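4.3 Clearing fallen stock from an aisle floor

Applies to packeted goods such as wrapped paper cups. For broken glass or spilt liquid, go to section 4.6.

1. Stop trolleys at both ends of the aisle.
2. Check the shelf edge next to the fall. Push back any bottle that overhangs before you bend down.
3. Gather the packets nearest the shelving first, then work outwards.
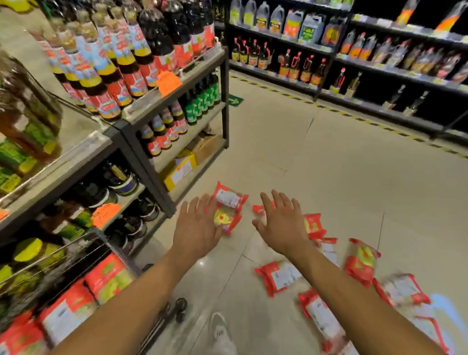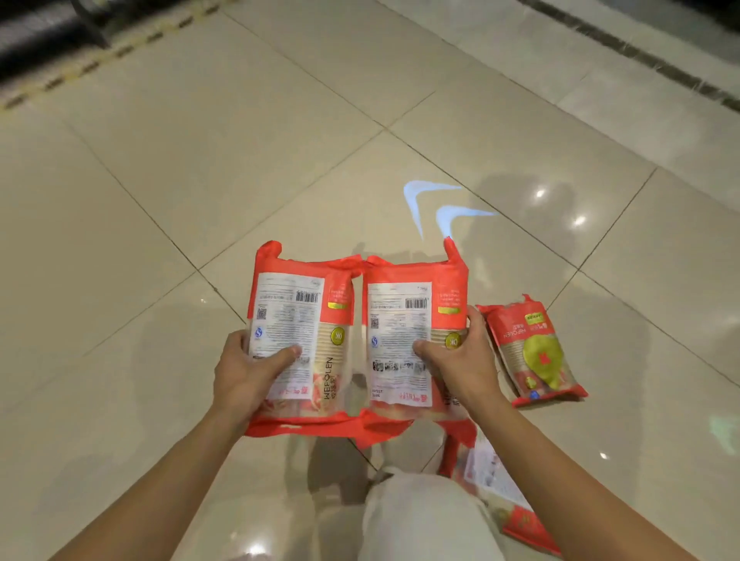 4. Lift no more than one packet in each hand. Hold by the side, not by the crumpled end of the wrapping.
5. Turn each packet label up and check the film for splits. Put split packets in the returns crate — do not tape them.
6. Scan the barcode of one sound packet and enter the quantity in Vistinis under code 205.
7. Restack to a height of up to 14 packets, labels facing out.

Caution: do not kneel with your back to an open aisle.

Note: if the count differs from the shelf record, leave the record as it is and tell Olaia Campos before the evening close.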